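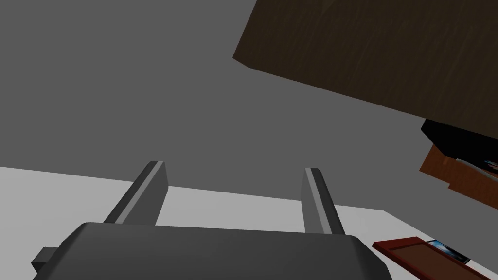
Gripper open, nothing in it yet. Simulated view.

Household robots: your questions

Can a robot clear my kitchen counter yet?
Sometimes, slowly, and mostly in simulation. Our arm at Pullance practices on rendered clutter, which has the good manners not to break.

How slowly?
One spoon can take up to 58 seconds. You would have given up and done it yourself.

Why is cutlery so hard?
It's thin, shiny and flat. A pot is much easier to find.

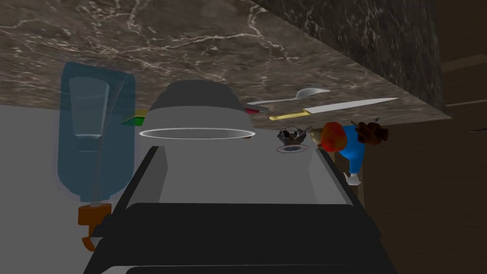

Simulated counter with pot, spoon, knife and blue water bottle.

Does it know what's food and what's a toy?
On a good day. We've logged 147 mix-ups since September.

What about the shop floor?
Better. The Tistdale line sorts the same 13 parts all shift, and no one leaves a toy among them.

Can I buy one?
No. You can join the waiting list, which is very well automated.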